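Looking after your feet on long rides – speaker notes
Jarkside club evening, 3 March 2026

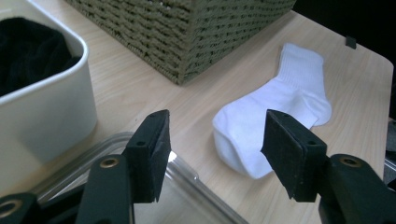

Start with the question from the sign-up sheet: why do my feet go numb after two hours? Most of the time the shoe is too tight. Feet swell on a long ride, more so in warm weather, and a shoe that fits at the door can pinch by the halfway stop. Ask for hands up from anyone who has loosened a strap mid-ride. Then socks. A white crew sock with a ribbed cuff, like the one on the table, is fine for short rides, but check how thick it is inside the shoe. If you have to force the strap over it, go thinner or get a wider shoe. Try shoes on in the socks you ride in, late in the day.

Next slide – hot spots. Burning under the ball of the foot. Cleat position is the first thing to check. Move it back 2 mm, ride a short loop, then decide. Change one thing at a time. Mention the Trerwood loop, 41 km, flat enough to compare one ride with the next.

Blisters. Less common on the bike than on foot, but they turn up at the heel when the shoe lifts. Wet feet make it worse. Dry between the toes after every ride and take the insoles out overnight. Don't put shoes on a radiator, it ruins the glue.

Cold feet. Two pairs of socks in a snug shoe makes it worse. Use overshoes and leave room to move the toes. Get off and walk for a minute if you can't feel them.

Pause for questions here if running late. Skip the insole slide.

When to see someone: numbness that is still there the next morning, pain that wakes you, any cut that isn't healing. Anyone with diabetes should check their feet after each ride and not wait. Say this slowly.

Last slide – the Skurkovora ride in June, 212 km. Wear nothing new on the day. Shoes and socks should have done at least one long ride together first. Spare socks in a plastic bag, back pocket. Feed stop is at 60 km, shoes off there for five minutes.

Sign-up sheet is by the door.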